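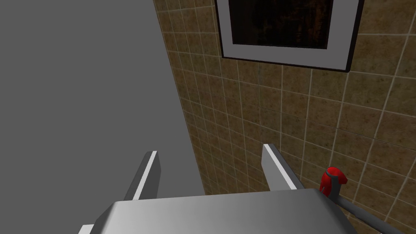
**Wurura Community Partnerships Team** | Progress report, December 2020

Hi everyone, and thanks for giving me the extra week. I know you asked for the short version this time, so I'll try (no promises!).

The big news is that the grievance process in Bukthorpe is up and running. We wanted people living near the quarry road to have a way to complain about guards, trucks or checkpoints without having to walk into the company office to do it. We now have a phone line, a paper form and a desk at the district assembly two mornings a week. So far we've logged 256 complaints, and 234 of them have had a first reply. The other 22 are mostly land boundary questions, which really belong with the district land office, and I'm still chasing them for a contact person.

Most of what comes in is about the checkpoint by the market. People get held up there with produce on the truck, and they're tired of it. Josué Honorato sat down with the guard supervisors in Duvwood and got them to agree to wave the produce trucks through before 8 a.m. It's a verbal agreement for now. I'd love to have it in writing before February and I've sent them a one-page draft.

Training went better than I expected, given that we had to split every session in half to keep the groups small. We've put 984 people through the half-day course on rights and use of force – guards, local police, assembly members and a good number of chiefs' representatives. The role-play is still everyone's favorite part (the police officers playing angry farmers were very, very good at it). The written handout needs work. It's too long and the translation reads like a contract, so we're redoing it with more drawings.

The household survey is the part that's behind. We reached 3829 homes, but the villages past Peixoto are missing because the bridge was closed for most of the fall. I'd like to move the leftover survey travel money into the next quarter so we can go back once the road opens. Could you let me know if that needs a formal budget change or if an email is enough?

One more thing on money: we underspent on meeting halls and overspent on phone credit. Both lines are in the spreadsheet with receipts, and the overspend is small.

Next up for us are the Duvwood agreement, the new handout, and a second desk in Peixoto if the assembly can lend us a room. I'll call you when I hear from them.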